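I'd been trying to get Ruth Furnival to sit still for an hour for months. She runs the quilting and upholstery room at Pirkside, the old shoe works down by the canal, and every time I called she was under a chair with a mouthful of tacks (her words!). So when she finally said yes I was over there before she could change her mind.

First surprise: she hates sewing. "Oh, I can't stand it," she told me, pouring coffee into a mug with no handle. "My mother sewed. My sister sews. I like taking things apart. You pull the back off an old couch and there's somebody's whole life down there. Pencils, hairpins, a bus ticket. I found a love letter once and I read every word of it."

Did she ever give it back? "I tried. The man said it wasn't to him."

We laughed about that for a while and I lost my place in my notes, so forgive the order of what follows.

Ruth started out in the office of a furniture store called Koster, typing up complaints. She says that's the best education anybody could have. "People don't write in to say the color is nice. They write in because the seat went flat in a year, or the zipper is on the side that shows. I typed 1,231 of those letters. I know the number because I had to log them, and I could tell you today which ones were right."

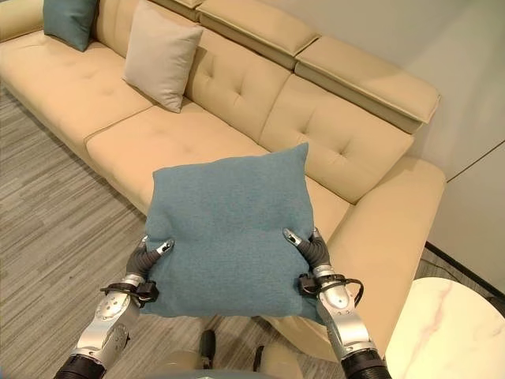
Words by Ashley Bunting
21 March 2025

Which ones were right, then? Most of them, she said, and then she was off on the subject of filling. Ruth has opinions on filling like other people have opinions on football. She likes feathers but not for anybody who won't plump them. She likes foam if it's dense and wrapped. She will not talk about the shredded stuff except to say a word I can't print here.

"Buy the cover second and the inside first," she said. "People fall in love with a fabric and then it's sitting on top of a bag of nothing."

I confessed that I have a couch at home with a dip in it you could bathe a dog in, and asked if I should give up and buy new. She wanted to know if the frame creaked. I said no. "Then you're keeping it! Flip the seats, see if the webbing's gone, and come to my May class. Bring the seat cushion and not the whole couch. A man brought the whole couch."

The class is new. She teaches it with Brenda Wragg, who used to do boat covers and can cut a straight line with her eyes shut, according to Ruth. They tried it out last fall with 2 people and a borrowed machine, and now there's a waiting list. I asked what beginners get wrong and she didn't even stop to think. "They cut too soon. Go have lunch. Then measure it again, then cut."

And leather? She made a face. She'll patch it and she'll clean it, but she won't recover a piece in it anymore, her hands are too sore. For that she sends people to Rodel Manalo across the yard. "He's slow and he's worth it. Don't tell him I said so." (Sorry, Ruth.)

By then her phone had rung four times and there was a woman in the doorway holding a footstool, so I packed up. On the way out I asked what she sits on at home. "A kitchen chair," she said. "Wood. Nothing on it."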